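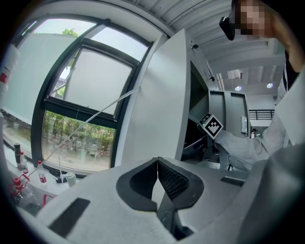

La fenêtre qui penche et l'armoire qui respire

Dans beaucoup de bureaux et d'ateliers, il y a une grande fenêtre et une armoire en métal. On passe devant tous les jours et on ne les regarde pas. Aujourd'hui, nous allons les regarder lentement, parce qu'il y a des petites choses intelligentes dedans.

Pourquoi la fenêtre est penchée ?

Tu connais peut-être deux sortes de fenêtres : celle qui s'ouvre comme une porte, et celle qui glisse. Il existe une troisième sorte. Elle ne s'ouvre pas complètement, elle bascule un peu. On dit en français « une fenêtre à soufflet » quand les charnières sont en bas et que le haut vient vers la chambre. On dit « à l'italienne » quand les charnières sont en haut et que le bas s'en va vers l'extérieur.

L'air chaud est plus léger que l'air froid, donc il monte. Si une ouverture se trouve en haut du mur, l'air chaud la trouve facilement et il sort. Et s'il pleut un peu dehors, la vitre penchée fait comme un petit toit.

Beaucoup de fenêtres ont aussi un store. Le store à rouleau est un tissu qui s'enroule autour d'un tube. Quand le soleil est trop fort, on le descend, et quand on veut voir les arbres, on le remonte.

Pourquoi l'armoire a des fentes ?

Une armoire de vestiaire est divisée en petites maisons, qu'on appelle des casiers. Dans un casier on met son manteau, son sac, ou bien son goûter.
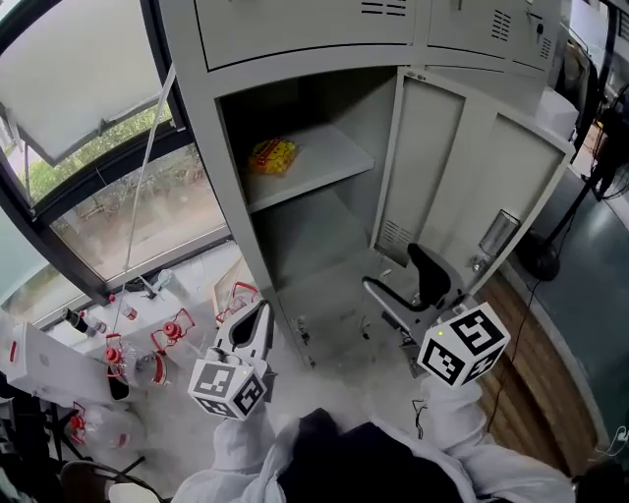
Les fentes sur les portes s'appellent des ouïes. C'est le même mot que pour les poissons ! Imagine que tu mets ton maillot mouillé dans une boîte bien fermée. Après deux jours, il sent très mauvais. L'eau ne peut pas partir, et les moisissures aiment cela. Avec les ouïes, l'air entre et sort, même si la porte est fermée à clé.

Regarde aussi de quel côté est la poignée d'une porte. Elle est loin des charnières. Tu peux essayer avec la porte de ta chambre : pousse-la près des charnières, puis pousse-la de l'autre côté. De l'autre côté, c'est beaucoup plus facile. Les physiciens appellent cela un levier.

Mon voisin Henk Verhoeven a peint des armoires en métal pendant sa jeunesse. Il m'a expliqué que la peinture est d'abord une poudre, très fine comme de la farine. On la souffle sur le métal, puis on met la porte dans un grand four. La poudre fond et devient une peau dure. Elle protège le métal contre la rouille.

Et les bouteilles près de la fenêtre ?

Une bouteille en plastique transparent est pratique : on voit tout de suite combien il reste. Le bouchon tourne sur un pas de vis, c'est un petit chemin en spirale autour du col. 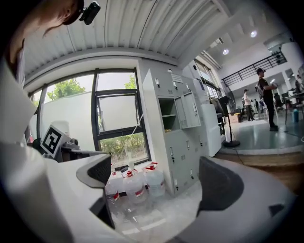 Une très grande bouteille est lourde quand elle est pleine. Un litre d'eau pèse un kilo, alors 6 litres pèsent six kilos, comme un gros chat. Pour cette raison on la pose souvent par terre, et on plie les genoux pour la soulever.

Il vaut mieux garder l'eau à boire à l'ombre. Au soleil elle devient tiède, et elle peut prendre un goût de plastique.

À toi maintenant

Cherche dans ton école une fenêtre qui bascule et une porte avec des ouïes. Dessine-les, et mets une flèche bleue là où l'air entre et une flèche rouge là où il sort. Demande à un adulte avant de toucher la fenêtre.

Texte : Annelies Nijs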